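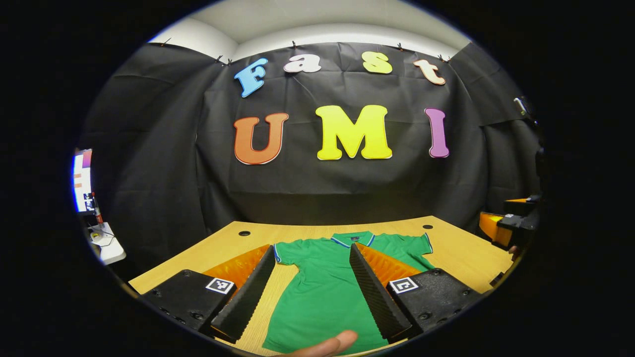
Premen opens a cold drinks corner for the summer

17th July

The café Premen in Hovlow has opened a small corner for cold drinks, next to the main counter. It will stay open until the end of August. All drinks there are made without alcohol, and the guests can choose how sweet they want them.

The most popular one so far is called Pudine. It is a drink of fresh mint, lime juice, cucumber and soda water. The staff crush the mint with a little salt, leave it in the lime juice for 20 minutes, and then pour it through a fine strainer. Sugar is added only at the end, if the guest wishes. The taste is sour at first and then very cool, almost like a soup that you eat in hot weather.

There is also an iced barley tea, a ginger lemonade and a cold milk drink with cardamom. The milk drink is made once each morning, and when it is finished, there is no more until the next day.

The mint and the cucumbers come from Meinecke, a garden farm just outside the town. The farm brings them before the café opens. Last summer Premen sold 1,405 glasses of lemonade from a table by the door, and the line often reached the street. With the new corner the café hopes that the waiting will be shorter – also for those who only want a coffee.

Guests who bring their own cup receive 30 cents off each drink. Children's glasses are half the size and half the price. On hot days the corner opens two hours earlier than usual, and a note about it is put on the door the evening before.

The recipe for Pudine is printed on a small card, which can be taken home for free.

Shares: 20 | Comments: 2

We use cookies to make this site work better. By reading on, you accept them.

Recent items
Hovlow bakery changes its rye bread
Where to pick your own currants
Cold soups for hot evenings
Meinecke sells first beans of the year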